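Foro Trapos y Costuras > Tejidos tradicionales > ¿Quién puede llevar un bordado familiar?

rasha_qaisi
Buenas tardes a todos. Perdonen mi español, lo aprendí de adulta. Mi abuela bordaba el pecho de los vestidos con un dibujo de cipreses que en su pueblo llevaban solo las mujeres casadas. Heredé 4 paneles y quiero coser uno en una chaqueta moderna. Yo no estoy casada. ¿Les parece una falta de respeto?

lanaycardo
Para mí no. El vestido es de tu familia y lo llevas tú. Otra cosa sería comprarlo en una tienda sin saber qué significa.

Rami Bataineh
No estoy de acuerdo del todo. En casa de los Khoury, nuestros vecinos, el color del hilo decía de qué pueblo venía la mujer y también si era viuda. Si mezclamos todo, dentro de pocos años no se podrá leer ningún vestido. Yo pondría el panel en una prenda larga, como estaba antes.

rasha_qaisi
Entiendo a Rami, pero una prenda larga se quedaría en el armario. La chaqueta la llevaría cada semana. 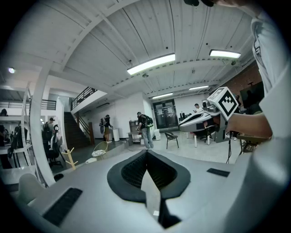 ¿Qué hilo conviene para reparar los cipreses sin que se note?
Algodón perlé mate, de un tono un poco más claro que el original, porque el hilo nuevo siempre parece más oscuro al lado del viejo.

puntoatras36
Lo del tono más claro depende. Compré el de Mikico en rojo granate y destiñó en el primer lavado. Prueba antes en un retal, con agua fría.

Rami Bataineh
A mí el Mikico nunca me destiñó. ¿Lo lavaste con jabón neutro?

puntoatras36
Con jabón neutro y a mano. Igual salió rosa el agua.

lanaycardo
Volviendo a la pregunta: no recortes el panel. Cóselo entero sobre un forro de lino, con puntadas largas, y así se puede quitar. El lino de Pandmont pesa poco y me costó 18 euros el metro.

rasha_qaisi
Gracias, el forro me gusta mucho. Preguntaré a mi tía por los cipreses antes de coser nada. Rami, ¿sabes si las viudas usaban azul o verde?

Rami Bataineh
Azul, por lo menos en mi zona. Del pueblo de tu abuela no lo sé.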